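Worn floors in grey painted bins – recoat or leave alone?
Forum: Coatings and Surface Prep
Started in June, 6 replies

fekport_ian
We have 20 steel parts bins, painted inside and out. The walls are fine. The floors have gone dull and pale where castings slide over them. Maintenance want to strip and recoat with Dandar two-pack epoxy. Is it worth the downtime?

millscale
Depends on film thickness. Measure before you strip anything. If you still read over 100 microns on the floor, it is polished paint and you can leave it.

fekport_ian
Readings on the worst one run from 20 to 100. Lowest towards the middle.

Ninier_user
Then it is nearly through. Abrade, degrease, recoat. We used Farkas primer under the Dandar and had no lifting at the edges.

millscale
Disagree. Epoxy on a sliding surface is a consumable. You will be doing it again next year. Fit a loose liner sheet and stop painting the floor.

Ninier_user
A loose liner traps swarf and moisture underneath. I have pulled them out and found worse rust than on the bare floors. If you line it, seal the edges.

greyprimer
Copying in the relevant part of my write-up on bin wear, as it covers both options.
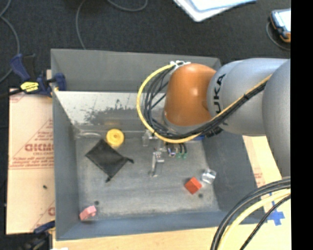 4 min read – 836 words

Wear is rarely even. Sloped panels pick up scuffs in patches where parts land, while the floor loses colour over a wider area. Treat them separately. On slopes, touch in the marks and carry on. On floors, take readings on a grid and recoat only when the lowest figure drops under your limit. Blast or abrade to a uniform key, and do not feather into sound paint on the walls – stop at the seam.

millscale
Fair on the grid. I would still not pay for epoxy on a floor.

fekport_ian
Quote for the recoat is 600 a bin. I will do one with epoxy and one with a sealed liner and post readings for both.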